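Pasta rígida ou mochila? Perguntas frequentes sobre malas de trabalho tipo executivo

Atualizado em janeiro por Rosimeire Portela

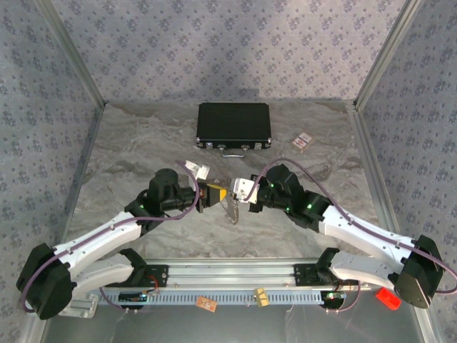 Washington Bittencourt escreveu-nos a dizer que usa pasta rígida desde o primeiro emprego e que só se arrependeu nos dias de chuva, quando precisava da mão para o guarda-chuva. Perguntou também se vale a pena pagar mais por uma marca conhecida. Respondemos mais abaixo, e ele talvez não goste.

Uma pasta rígida protege mesmo melhor o que vai dentro?

Protege de apertos e de dobras. Quem anda de metro à hora de ponta com contratos assinados percebe a diferença. Já quanto a quedas, tenho dúvidas. A casca aguenta, mas o conteúdo solto bate nas paredes por dentro, e um portátil sem manga acolchoada sofre tanto como sofreria numa bolsa de lona. Os folhetos costumam mostrar a pasta intacta depois do tombo e nunca a abrem.

Os fechos são seguros?

Depende do que se entende por seguro. Dois fechos pequenos na frente mantêm a tampa no sítio e pouco mais. Se o modelo tiver segredo de três algarismos, alguém com paciência experimenta as combinações todas numa tarde. Eu não deixava lá dentro nada que não deixasse numa gaveta.

O preto risca muito?

Risca como as outras cores, só que se nota mais. Os acabamentos brilhantes são os piores; os granulados disfarçam. O chão de pedra polida é traiçoeiro, parece liso e basta um grão de areia debaixo da pasta para deixar marca. Pouse-a deitada e levante-a para a mudar de lugar, sem arrastar.

Como se limpa?

Pano húmido, bem torcido, e depois um pano seco. A Dalva Portela, minha tia, jura por um creme da Nasex que promete apagar riscos. Experimentei numa pasta velha e o que vi foi o risco a brilhar tanto como o resto. Durou 9 dias. Para as peças metálicas, o mesmo pano chega. Nada de palha de aço.

Quanto devo gastar?

Comprei a minha por 85 euros e continua a fechar bem. A Söderlund tem uma de 608 euros, que tive na mão durante uma manhã inteira na loja. As dobradiças são melhores, isso concedo. A pega é mais confortável. Se essas duas coisas valem a diferença, cada um saberá da sua carteira – a mim não me convenceram. Respondendo ao Washington: pague pelas dobradiças e pelos fechos, que são o que avaria, e desconfie do resto.

E a garantia "vitalícia"?

Leia as letras pequenas. A da Brendholm cobre defeitos de fabrico e exclui desgaste, fechos forçados e danos de transporte. Tirando isso, pergunto-me o que sobra. Guarde o talão de qualquer maneira, e uma fotografia do talão também, que a tinta desaparece.

Os saquinhos que absorvem humidade servem para alguma coisa?

Servem enquanto estão novos e a pasta está fechada. Numa pasta que se abre dez vezes por dia, duvido que façam grande coisa. Para a guardar meses num armário, ponha um e troque-o na estação seguinte. Mantenha-os longe de crianças e de animais.

Posso levá-la na cabine do avião?

Em geral sim, como artigo pessoal, mas as medidas mudam de companhia para companhia e convém confirmar antes de cada viagem. Uma bolsa mole ainda se espreme no medidor, uma rígida não cede. A Aparecida Siqueira teve de despachar a dela à porta de embarque, com os documentos todos debaixo do braço.

Vale a pena comprar os organizadores interiores?

Os da Custora são bem cosidos, não digo que não. Só que comem espaço: cada divisória nova rouba lugar às folhas. Um envelope grande e um estojo de lápis fazem o mesmo serviço. Meça o interior antes de encomendar, porque as medidas anunciadas da pasta costumam ser as de fora.

A pega partiu. Tem arranjo?

Quase sempre. Um sapateiro com boa mão trata disso se a pega estiver presa por parafusos ou pinos. Se for moldada na própria casca, já é mais complicado. O Volkan Akgül arranjou-me uma em 2 horas, com um pino que tinha numa lata. Leve a peça partida consigo, mesmo aos bocados.

Afinal, pasta ou mochila?

Para papéis que não podem chegar amarrotados, pasta. Para andar a pé mais de vinte minutos, mochila, e não acredite em quem lhe disser que uma pasta "ergonómica" não cansa o braço. Peça emprestada uma a alguém, encha-a com o que leva todos os dias e dê a volta ao quarteirão antes de comprar.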